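桌面抓取工位:从接手到修好再到能交给下一个人
课程项目报告(个人部分)

先交代一下我写这份东西的状态:工位已经能跑了,我人也还算完整,咖啡喝得有点多。小组报告里算法那一块由 Tanner 负责,我负责的是所有“硬邦邦”的部分,也就是这台机械臂怎么装在桌上、夹爪怎么伺候、相机怎么对准、坏了怎么修。老师说个人部分可以写得随便一点,只要下一届的人看得懂,那我就真的随便写了。

一、接手的时候是什么样子

工位在 Horrocks 楼的地下一层,最里面那间。臂是 Vusar 的六轴小臂,夹爪是 Prukilex 的两指平行夹爪,上位机跑的是 Rokevus,一个开源味道很浓、文档味道很淡的控制软件。三样东西来自三个不同的年份,所以它们之间的关系比较客气,能说上话,但都不太愿意多说。

我拿到钥匙那天,桌上贴着一张纸,写着“能动,别碰零点”。没有落款。我问了一圈,没问出来是谁写的,也没问出来零点到底是在哪里设的。后来我花了整整一个下午,才在控制柜背面找到一份手写的关节偏置表,字迹和那张纸一样。所以第一条经验就是,接手任何一台别人的机器,先把控制柜转过来看背面!真的,很多人把最重要的东西贴在背面,估计是觉得贴正面不好看。

控制器备份我也是那天做的。Rokevus 有个导出功能,导出来一个压缩包,里面有关节限位、工具坐标系、工件坐标系、速度上限,还有一份谁也看不懂的日志。我把压缩包存了两份,一份在组里的网盘,一份在我自己的硬盘上。后面会讲到,这个压缩包救了我一次。

二、桌子

桌子这种东西,写进报告里好像有点凑字数,但我在桌子上花的时间比在机械臂上还多,所以请忍一忍。

原来的桌面是亮面的,头顶的灯一照,桌上就有一条白带子,臂一动,白带子在相机里跟着跑。算法那边一开始以为是检测模型不行,训练了好几轮,后来发现模型特别喜欢把那条白带子认成托盘。Tanner 当时的表情我就不描述了。

换成哑光灰台面之后,这个问题基本没了。台面是我和 Laurier Penner 一起搬下来的,尺寸没量好,比铝型材架子宽出来一截,边上得垫一条胶皮才不晃。台面高度最后定在离地 700 毫米,这个数是试出来的:再低一点,臂的肘关节要往后折得很难看,容易撞限位;再高一点,我坐着调程序的时候看不见夹爪尖。最后还是我的脖子说了算。

固定方式是四角螺栓加中间一个支撑脚。中间那个支撑脚千万别省。臂底座装在桌子靠后的位置,臂往前伸的时候,桌面中间会往下弯一点点,眼睛看不出来,手指夹到桌面高度附近的时候却看得很清楚,因为它会刮桌子。我第一次听到刮桌子的声音,以为是减速机坏了,心都凉了。

台面水平我用的是最普通的水平尺,横竖各放几次,调地脚。调完之后让夹爪闭合,慢慢降到离桌面一张纸的高度,在桌子的几个位置分别试一下纸能不能抽动。哪里紧哪里松,一下就知道了。这个土办法是 Wayne Thibodeau 教我的,他说他在车间里就这么干,比看屏幕上的数字快。

三、桌上的东西

任务本身说起来很简单:把小盒装的东西从桌面上抓起来,放进托盘;另外还有一个带金属提手的木箱,要练把手的抓取。东西不多,但每一件都有自己的脾气。

饼干盒是我们最喜欢的测试件。窄长,直棱直角,格子花纹,上面有 VANILLA SHORTBREAD 几个大写字母,检测起来很配合。缺点是纸盒子会变形。夹得太狠,侧面就凹进去,凹进去之后宽度变了,下一次再用同样的开度去夹,手感就不一样。所以纸盒子要当耗材看,抓一段时间就换新的。至于盒子里面的饼干,报告里就不写去向了。

盒子斜着放比正着放更有价值。正着放的时候,夹爪姿态几乎不用转,手眼标定就算偏了一点也能蒙混过关;斜着放,腕部必须转过去,标定里的毛病立刻现形。我们后来把所有日常检查都改成了斜放,角度随手摆,不用对齐什么。

夹窄盒子的时候,两个手指要顺着短边去夹,也就是夹它的宽度。听着是废话,但是我们的抓取点生成一开始偶尔会给出沿长边的方案,夹爪张到最大也够不着,然后它就用指尖去顶盒子的一头,把盒子一路推到桌边。我在 Rokevus 里加了一条限制:目标宽度超过手指最大开度减去余量的,直接拒绝,不许试。余量我给得比较大,宁可少抓几次。
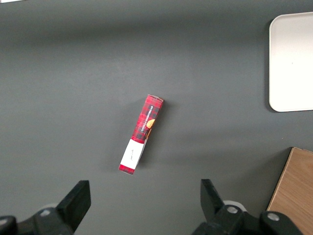 速度方面,接近段和抓取段我分开设。接近段可以快,离桌面还有一拳高的时候就必须降下来,最后一段是爬着下去的。Tanner 嫌慢,说演示的时候观众会睡着。我说观众睡着总比手指断了好。后来折中,空载回程放开速度,下降段不动。

还有一个小细节,抓之前先在目标上方停一下再下去。臂刚停住的时候末端会轻轻晃,相机装在腕上,这时候拍的图是糊的,位姿估计就会飘。我加了一个停顿,等它稳了再拍。停顿时间我写在配置文件里,参数名叫 settle,别手痒把它改成零。我改过。

四、夹爪

夹爪大概是整套东西里被我拆得最多的部分。

两个手指是黑色的,指尖可以拆换,靠螺丝固定。螺丝头是银色的,圆圆的,在相机里偶尔会反光,不过对检测没什么影响,我拿黑笔涂过一次,过几天就蹭掉了,后来就由它去了。

拆装顺序我写细一点,因为我自己第一次就装错了。

先在软件里把夹爪开到最大,然后断使能,再断电。一定要先断使能再断电,直接断电的话,下次上电它会以为自己还在原来的位置,但是你换指尖的时候多半已经把它掰动了。接着拆一侧指尖,拆下来的螺丝放在磁吸盘里,别放桌上,桌上的螺丝会滚,滚到哪里去只有它自己知道。装新的指尖时先手拧到底,再用小扭矩螺丝刀带一下,两侧交替着来,别一边拧死再拧另一边。全部装好以后上电,做一次夹爪回零,让它自己合到底再打开。回零的时候手指之间不能有东西,包括你的手指。

螺丝胶我用的是低强度的那种。一开始没用,觉得反正要经常换指尖,涂了胶麻烦。这个决定后来让我吃了大亏,详见第七节。

指尖内侧原来贴着一层防滑胶皮,旧得发亮了,纸盒子在上面打滑。我撕了重贴。贴的时候要用酒精把金属面擦干净,等它干透,按紧了放一晚上再用。我第一次没等,早上贴下午跑,跑着跑着胶皮就皱成一小团,夹出来的盒子歪着脖子。

力度设置我试了好几档。Prukilex 的夹爪力度是百分比,手册上没写百分比对应多少牛,我也没有合适的传感器,就用最笨的办法:夹一个盒子,抬起来,用手轻轻拽,拽不掉、盒子又不凹,就是它了。这个方法没法写成论文,但好用。木箱的提手要用另一档力,提手是硬的金属杆,夹得紧一点没关系,松了反而会在杆上转。

五、腕部相机和标定

相机装在手腕上,往前往下看,视野的下沿能看到自己的两根手指。有同学问为什么不把手指避开,画面干净一点。我的看法是手指留在画面里好处很大:手指装歪了、胶皮掉了、开度不对,看一眼相机就知道,不用弯腰趴到桌上去看。我每天早上开机第一件事就是让夹爪开合一次,盯着画面看两边是不是对称地动。

曝光是个大坑。托盘是白的,台面是灰的,自动曝光遇到白托盘就不知所措,一会儿把台面压得很暗,一会儿让托盘亮成一片,连里面的底和边都分不清了。腕部一转,托盘进出视野,亮度就跟着跳,检测框也跟着跳。我最后把曝光和白平衡都锁成手动,值是在托盘放在画面里的时候调的,宁可台面暗一些,托盘的边得看得见。锁完之后还要注意一点,下午地下室走廊的灯会透过门上的玻璃进来一些,所以调的时候把门关上。

标定用棋盘格,手眼标定,眼在手上。步骤 Rokevus 里有向导,跟着点就行,但向导不会告诉你姿态要摆得够散。我第一次图省事,所有姿态都差不多朝下,只是平移,标出来的结果看残差漂亮得很,一转腕就露馅。后来我规定每次标定腕部必须转大角度,前后左右都要倾斜几次,棋盘格还得压平,用胶带四边贴死。棋盘格打印纸吸了潮气会翘,地下室又潮,这件事我也是翘了才知道的。最后把它裱在一块铝板上,一劳永逸。

标定完别急着跑任务,先验证。我的验证动作是:在桌上放一颗螺母,让夹爪尖对着它下去,停在上方一点点,看偏不偏;然后原地把腕部转半圈再对一次。如果两次都准,标定就没问题。如果第一次偏左、转完以后偏右,那就是相机和手腕之间的关系错了;如果不管怎么转都往桌子的同一个方向偏,那就去查底座或者工件坐标系。这两句话后来救了我半条命,请务必记住。

六、木箱和提手

木箱是组里从别的项目继承来的,浅棕色,木纹很明显,上沿厚厚的一圈,横着一根黑色的金属提手。提手是弯出来的杆子,表面有一点亮,像喷过漆。

它难就难在这一点亮上。深度相机对着细长的亮杆子,深度常常是一段有一段没有,点云看着像被虫子啃过。Tanner 那边试过用轮廓去补,效果还行,但只要提手和夹爪手指在画面里靠近,两个都是黑的,轮廓就黏到一起去了。我能做的是从硬件这头帮忙:把箱子摆得离托盘近一点,让提手尽量衬在浅色的东西上;接近的时候让夹爪从侧上方斜着过去,别正对着杆子压下来,这样到最后一刻手指才靠近提手。

力的方向也得注意。箱子比饼干盒沉得多,提手受力的地方如果不在中间,箱子一离桌就会斜。Vusar 的小臂负载不大,斜着提的时候末端力矩容易超,超了它就保护停机,箱子悬在半空,你得一只手托着箱子一只手去按确认。所以我们后来把任务改了,只夹住提手、轻轻往上带一点,不把整个箱子提离桌面。演示效果差一点,可是我睡得着。

抓提手之前还要检查一件事,就是线缆。夹爪的线和相机的线都沿着小臂走,到腕部那里留了一个弯。手腕往箱子那边转的时候,那个弯会变紧。原来的扎带扎得太死,线在里面磨,外皮都起毛了。我换成魔术贴绑带,中间留够余量,让手腕两个方向都能转到极限还不绷。检查方法是断电以后(或者切到手动拖动模式)把手腕慢慢拧到一头,看线,再拧到另一头,再看线。别嫌烦,线断在里面的时候外面是看不出来的,你会得到一个时好时坏的相机,然后开始怀疑人生。
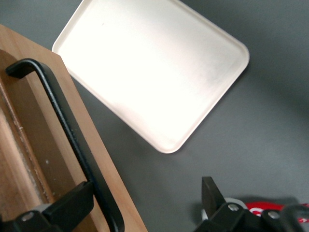 Isabelle Nguyen 读到这里,在我的初稿边上写了一句,说提手抓取光看夹没夹住是不够的,夹住以后要先原地停一会儿再往上带,如果停的时候夹爪开度读数还在慢慢变小,那就是手指在杆子上打滑或者指尖在松,应该直接放开报错,别硬提。她还问我有没有记录开度读数。

没有,当时没有。她这句话我是改完初稿才加进程序里的,加完我就想,要是早点听到就好了,第七节的故事可能会短一半。现在程序里夹住以后会等一下,读一次开度,再等一下,再读一次,两次差得多就放弃。阈值在配置里叫 slip_check,设得偏严,偶尔会误报,误报了重新来一次就好。

七、那次大修

好,到了不太体面的部分。

1月13日,我一个人在实验室,想趁着没人抢工位,把长时间测试跑完。计划是连续抓饼干盒,斜放,抓起来放进托盘,再从托盘里拿出来换个角度放回桌面,循环往复,让它自己跑,我在旁边写别的作业。总共跑了 384 次,失败 43 次。

单看这个数字,老实讲我还有点高兴,第一次长测能跑成这样,可以了吧?Tanner 看了日志就泼冷水:失败几乎全挤在后半段,前面很干净,越往后越密。如果是检测算法的问题,应该前前后后都有,没道理让机器越跑越笨。

我第一个怀疑的是发热。臂跑久了关节会热,热了会伸长一点点,这个说法听起来很高级,我就抱着不放,还专门让机器歇了一中午再跑。歇完之后,失败照旧,一点没少。热胀冷缩这条线就断了。

第二个怀疑是纸盒子被夹软了。换新盒子,前几次好了一点,接着又开始偏。所以盒子有份,但不是主犯。

第三个才轮到我应该最先做的事,就是第五节说的螺母试验。放一颗螺母,下去,偏了。转半圈,下去,往反方向偏。偏的方向跟着手腕转!我盯着那颗螺母看了好一会儿,心里非常清楚:底座没动,桌子没动,是相机和手腕之间动了。

拆开一看,相机支架和夹爪是共用法兰上的一组螺栓压住的,支架夹在中间,薄薄一片。其中一颗螺栓松了,用手指就能转。支架没有掉,平时也不晃,但每次夹爪合上那一下有个小冲击,支架就挪一丝,几百次下来就挪出了明显的角度。顺手再检查指尖,左边那个指尖的螺丝也松了,也是没涂胶的那一批。两件事叠在一起,一个让它看歪,一个让它夹歪,能成功那么多次我都觉得它挺争气。

修起来其实不复杂,复杂的是我修的过程中又制造了一个新问题。

我把法兰上的东西全拆下来,清理螺纹,重新装。装的时候支架转了一个孔位,我没发现,因为两个孔位看上去一模一样。上电以后相机画面里两根手指的位置跟以前不一样了,我还以为是重新拧紧以后本来就该这样。接着我很勤快地重新做了手眼标定,标定失败,再做,又失败,向导里报的错是初值偏差过大。到晚上我开始动控制器里的工具坐标系,想手动把它“扶”过去一点,于是把原来好的参数也改乱了。

请看第一节,那个压缩包。我把备份导回去,工具坐标系恢复原样,然后翻出以前存的相机截图和现在的画面一左一右对着看,才看出来支架装转了。拆下来,转回去,装好,标定一次就过。从那以后我在支架和法兰上用漆笔划了一道对齐线,谁再拆,对着线装,闭着眼都不会错(还是请睁眼)。

装回去的时候做了三点改动。法兰螺栓全部上了中强度螺丝胶,指尖螺丝上低强度的;所有螺丝拧完以后画防松标记,一条线从螺丝头画到旁边的壳体,线错开了就是松了;支架和夹爪之间加了一个定位销。定位销是 Huguette Leclerc 在车床上帮我车的,她嫌我画的图公差标得像做手表,给我改宽了,装上去刚刚好。

夹爪合上时的冲击我也处理了一下。原来合爪速度是满速,我把最后一小段降了速,声音从“啪”变成了“嗒”。节拍慢了一点点,Tanner 没发现,所以我也没说。现在他看到报告应该知道了。

修好后又按同样的办法跑了长测。前段后段的表现看不出差别了,零星几次失败都能在图像里找到原因,比如盒子滚到了托盘沿上,一头高一头低。螺母试验前后各做一次,没有再出现跟着手腕转的偏差。完整日志放在小组报告的附录里,我就不在个人部分里重复贴了。

八、平时怎么伺候它

下面是我自己在用的保养办法,写成流水账,按一天的顺序来。

开机之前先看桌面。把桌上的螺丝、纸屑、咖啡杯拿走(咖啡杯是我的,对不起)。看一眼法兰和指尖上的防松标记。把急停按下去再旋开,确认它真的会让控制器报急停,别只看灯。

开机,等控制器自检完,臂先别动。夹爪回零,看相机画面里两根手指开合是不是对称。画面要是发灰发雾,用镜头布擦,镜头前面那片保护玻璃很容易沾指纹,尤其是换完指尖以后。

然后低速走一遍检查路径。这个路径存在 Rokevus 里,一共七个点,绕着工作区走一圈,最后停在螺母上方。走的时候手放在急停上,听声音。我现在已经能听出第三关节经过某个角度时那个轻微的咕噜声是正常的,Laurier 说他也听得见,所以应该不是我疯了。如果咕噜声变成咔咔声,停下来,别继续。

跑任务期间每隔一阵看一下开度读数和失败记录。连着失败就停,去找原因,别指望下一次它自己好。我就是那个指望它自己好的人,后果上面写过了。

关机之前把臂开到收拢位置,夹爪打开一半。完全闭合着过夜,胶皮会互相粘住,早上撕开的时候会带下来一点。断使能,关控制器,关相机电源,最后关灯。顺序写在门后面。

每周做一次的事情:擦指尖胶皮,用酒精,擦完晾着;转手腕看线;用纸试一遍台面高度;标定做一次验证,不偏就不重标。千万不要没事重标,标定是个手艺活,状态不好的那天标出来的还不如上周的。

每月做一次:导出控制器备份,文件名里写清楚改过什么。别写“最终版”,文件夹里已经有好几个最终版了,有一个最终版比另一个最终版还旧。

台面我只用微湿的布擦,不用清洁剂。有些清洁剂擦完会留一层亮膜,哑光面就白换了。

九、安全方面几句

虽然是小臂,打到人还是疼的。Laurier 被它的肘部顶过一次,速度不快,他说像被一个不耐烦的人推了一下。那之后我们把工作区域用黄胶带在地上贴出来,自动模式下人不进线。进线就切手动,手动模式速度上限是锁住的,密码在老师那里,不在我这里,问我也没用。

最容易忘的是换指尖的时候不断电。大家都想快,觉得就拧两颗螺丝。可是如果 Rokevus 那边正好有人在远程点了一下“继续”,夹爪就会合上。我们组真的有过一次远程误点,幸好夹爪前面只有一个饼干盒。现在我会在控制柜上挂一个牌子,牌子挂着的时候远程登录的人看到状态是锁定的,点了也没反应。牌子和状态锁是两回事,都得做,只挂牌子没用。

还有袖子和头发,冬天地下室冷,大家穿得厚,围巾垂下来正好是手腕扫过的高度。围巾请放门口。

十、没做完的和想做的

相机的曝光还是手动锁死的,如果换了灯或者白天开门,就得重新调。理想的做法是给托盘区域单独测光,我看过接口,能做,但要改驱动,我没敢在交报告前动它。

提手的抓取现在成功了也只是轻轻往上带。要真正提起箱子,得把箱子换轻,或者把臂换大。换箱子比较现实。Wayne 说可以找块薄一点的板子重新钉一个,提手拆过去接着用,我觉得行,就是轮不到我来做了。

夹爪指尖的形状也想改。现在的平指夹纸盒子挺好,夹圆杆子就是两个平面夹一条线,容易转。可以在内侧开一道浅槽,夹盒子的时候不碍事,夹杆子的时候能卡住。我画了草图,没来得及做,放在网盘里了,文件名叫“指尖_浅槽_没验证”,请注意最后三个字。

另外那份看不懂的日志,我到后来看懂了一点点:第二列是关节电流,第五列是温度,其余的列我还是不知道。要是下一届有人破译出来,麻烦告诉我一声,我真的很好奇。

四月要做公开展示,到时候工位要搬到一楼大厅。搬之前请务必把法兰上的对齐线拍下来,把控制柜背面那张关节偏置表也拍下来(原件别撕!),搬完以后从台面水平开始,整套重新走一遍:水平、纸片、回零、螺母。大厅的地砖不平,地脚多带几片垫片,工具箱第二层有。

备用指尖在蓝色抽屉里,螺丝胶在冰箱旁边的柜子,低强度和中强度两瓶长得很像,看瓶盖上我写的字。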